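3.2 Knots and cut ends in braided cord

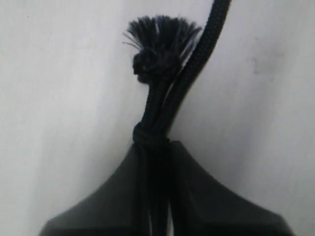

Figure 2. Black braided cord with a frayed tuft above an upper knot; the short tail and the longer segment meet at a lower knot.

The Grondar survey recorded 3,464 lengths of cord from household drawers, sewing baskets and garment repairs, of which more than 3,000 were braided. Each length was sorted by the state of its ends before any other feature was noted. Ends were entered as sealed, whipped, knotted or open, and a knotted end could also be entered as frayed where loose fibers stood beyond the knot.

The cord in Figure 2 falls under this last heading. The fibers are packed closely where they leave the upper knot and spread apart toward the tips, which end at different heights. A few stray fibers stand away from the bundle on the left. The short tail below the knot, by contrast, keeps a smooth edge and a nearly even width.

For the purposes of this study, fraying was measured from the top of the knot to the tip of the longest fiber in the main bundle. Stray fibers were left out of the measurement -- a rule taken from the earlier Farina handlist, which used 12 classes of cord end. We reduced these to four, as the finer divisions could not be applied in the same way by the Zellier and Drirkow recording teams. Cords with a second knot were given a separate entry for each knot, numbered from the free end.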